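Altilora desk lamp, after one month of use

I bought this lamp in June 2020, when I started to do my translations from home and my old lamp was too weak for the evening. I paid 1,910 crowns in the Malý shop. The same model in white was 1,303, but they had none left and could not say when more would come.

The assembly is simple. The arm goes into the clamp, you turn one screw, and it is ready. The instructions are only drawings, and the second drawing shows the clamp upside down, so I lost some time there. The clamp holds well on my table, but it leaves a small mark if you close it very strongly.

The light is what I like most. It has two levels. The lower one is warm and good for reading, the higher one is better for small print and for sewing. My eyes are less tired after a long text. The switch is on the cable, and for this I take away one star. I must bend down each time, and my friend Colette Tanguy, who has the older Kelterthorpe lamp with the switch on the head, finds this very strange for the price.

The arm stays where you put it, with one exception. If you pull it out to the full length, it goes down slowly, nearly 2 centimetres in an evening. I wrote to the seller and they answered politely that I should tighten the lower joint. 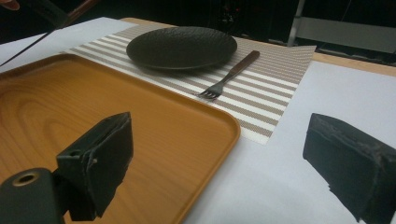
I tightened it in July and it has become better, but I still push the head up a little before I go to bed.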